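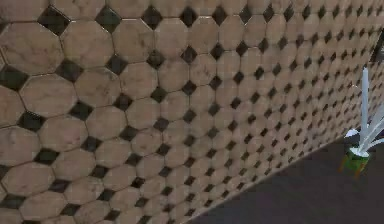

The Lower Church at Costmont

The parish church at Costmont stands on top of another church. Visitors who come up from the river road see a plain stone building with a square tower and a slate roof, and most of them leave without learning that the floor they walked on is the ceiling of an older sanctuary. The lower church was filled with rubble when the present one was built over it, and it stayed filled until workmen laying a drain broke through the crown of a vault beside the north porch.

Clearing it has been slow. The rubble could not be taken out in bulk, as part of it had come to carry the weight of the nave. Each bay was emptied by hand, propped, measured and left under observation through one winter before the next was opened. Of the five bays, three can now be entered. The fourth is propped but closed. The fifth, under the tower, will probably never be cleared.

The work is directed by Nizar Saliba, an archaeologist who trained as a structural engineer and still writes his reports like one. His interim account, issued in January, gives four pages to the history of the building and most of the rest to loads, mortars and groundwater. It contains the best description available of how the lower church was used, although the reader has to look for it in the section on floor levels.

A building with three floors

The lower church had three successive floors, each laid over the last. The earliest is beaten earth with a skin of lime. Above it lies a floor of river cobbles set in clay, and above that a floor of cut stone slabs, many of them reused grave markers turned face down. The difference in height between the first floor and the last is slightly more than the height of a man's knee.

Raising a floor changes everything that was fixed in relation to it. The bench along the south wall, which was a normal sitting height when the first floor was in use, had become a low ledge by the time of the third. The wall niches beside the altar, made to be reached by a standing person, ended up near the waist. The east doorway lost headroom and was cut upward twice. The cuts are easy to tell apart. The first was made with a pointed tool and left rough, and the second was dressed smooth and plastered.

Saliba's view is that all three floors were answers to water. The church stands on a shelf of clay above the river, and the water table under it rises in early spring. A test pit in the second bay filled to the level of the cobbles within two days of being dug. In the report he describes the raising of the floors as "a repair carried out three times without the cause being addressed," and he regards the final abandonment of the lower church as a fourth instance of the same repair.

This is a less dramatic explanation than the one long given in Costmont. According to local tradition, the lower church was walled up in a time of persecution to protect the relics of its patron, and the clergy who knew the way in died before they could pass it on. The tradition is at least as old as the parish chronicle, which repeats it twice with different villains. Nothing found in the rubble supports it. The fill is clean building waste: broken stone, lime, roof slate and the bones of animals that had been eaten by the masons. It was tipped in from the west end over a single season, and it was tipped in by people who knew they were making a foundation.

The dead under the slabs

The burials are a separate matter. The remains of 190 people have been recorded so far, nearly all from the second and third bays. They lie under the cobble floor and were in place before the slabs were laid. Most are adults. They were buried on their backs, heads to the west, without coffins, in graves so shallow that the cobbles had to be relaid over each one. Patches of relaid cobble were the first sign that graves were present, and after some practice the team could predict the position of a grave from the surface with few errors.

Burial inside a church was in theory restricted to clergy and to founders. The number at Costmont is far too high for that rule to have been followed. A comparable case is known at Codell, two valleys to the east, where the chapel of the old hospital was used for the burial of patients and of the brothers who nursed them. The Codell graves were packed in the same manner and relaid in the same manner. There, however, a register survives, and the names can be matched to rows. At Costmont there is no register. The slabs that might have carried names were brought from the outdoor cemetery when the third floor was laid, and they do not belong to the people beneath them.

Twelve of the slabs have been lifted and turned. Their inscriptions are short and formulaic. Several give a first name and a trade, and one gives only a trade. The lettering is shallow and was already worn when the stones were reversed, which suggests that they had stood outdoors for some generations. Once recorded, the slabs were laid again as they were found, inscribed side down. This decision was disputed. The diocesan museum at Lodmont had offered to display them, and a number of parishioners felt that names should be read. Saliba argued that the floor was itself a document, and that taking up its text would destroy its meaning as a floor. The slabs remain in place, and rubbings can be seen in the sacristy upstairs.

Altar and wall

The altar of the lower church is a block of masonry faced with plaster. Its top slab is missing. In the upper surface is a rectangular cavity with a rebate for a lid, of the kind made to hold relics at a consecration. The cavity was empty and had been swept before the rubble came in. A plug of lime mortar, scraped from the rebate and found on the floor nearby, shows that the lid was taken out with care. The likely course of events is that the relics were carried up to the new altar on the day it was consecrated. The present high altar has never been opened, and there is no plan to open it.

Painted plaster survives on the east wall and on the first bay of the north wall. It amounts to very little: a border of red and gray bands, the lower part of a robed figure, and a foot. The rest came away with the fill. More than 3,000 fragments have been collected from the rubble of the first bay, washed, and laid out in shallow trays in the former schoolroom. Sorting them is the task of Flores, a small conservation workshop that had earlier worked on the wall paintings at Codell. The method is to sort by the back of the plaster before looking at the front. The backs carry the impression of the wall they came from, and since the masonry changes from course to course, a fragment can often be assigned to a height before anyone knows what is painted on it.

By this method the robed figure has gained a hand and part of a sleeve. The hand holds something narrow and upright, which could be a staff, a candle or the shaft of a cross. The report declines to choose. The patron of the present church is shown with a staff in every later image in the parish, and the identification is tempting, but the dedication of the lower church is not recorded anywhere, and dedications did change when churches were rebuilt.

Air and access

The condition of the lower church is now governed by its air. When the first bay was sealed with rubble, its humidity was close to constant. Since clearing, it has varied with the season, and salts have begun to form on the lower part of the north wall. A lobby with two doors has been fitted at the foot of the stair, and the number of people below at any one time is limited. Breath matters more than footsteps. A full group staying for the length of a guided visit raises the humidity in the first bay by a measurable amount, and the level takes most of the night to fall back.

Visits are by appointment with the parish office and include the first two bays. The third is seen from a gate. The stair is steep, with a handrail on one side only, and there is no other way in. Sturdy shoes are required. The sacristy, where the rubbings and a measured plan of the three floors are kept, is open after the morning service and can be visited without booking.

The fourth bay is due for its next set of readings after the spring rise in the water table. If the props show no movement, clearing will start at the west side, where the fill is thinnest.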